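July, 06:40. Flondstead hide, count log and recorder notes

Water level on the scrape down 5 cm at the Mulcahy sluice board. Mud now exposed along the whole north margin. Dunlin up, lapwing steady, avocet down to 22 adults. Two broods still on the shingle spit. Chicks not aged, too much heat haze past the second marker.

Acoustic recorder at Zatevcombe pulled and card copied. Fulix classifier run overnight at the default threshold: 1,206 clips flagged as wader calls, 156 of them as little ringed plover. Most of the plover hits fall in the hour before dawn – suspect redshank chicks. Need to check a sample by ear before any of it goes in the season table.
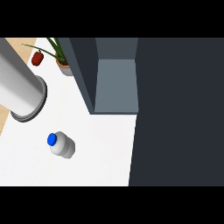

White countertop and arm, simulated view.

Recorder gain left as is. New desiccant pack in, old one saturated. Clock had drifted by a few seconds, reset.

To do: repaint marker posts, raise the threshold and rerun the same card, ask about putting one board back in the sluice if the margin dries any further.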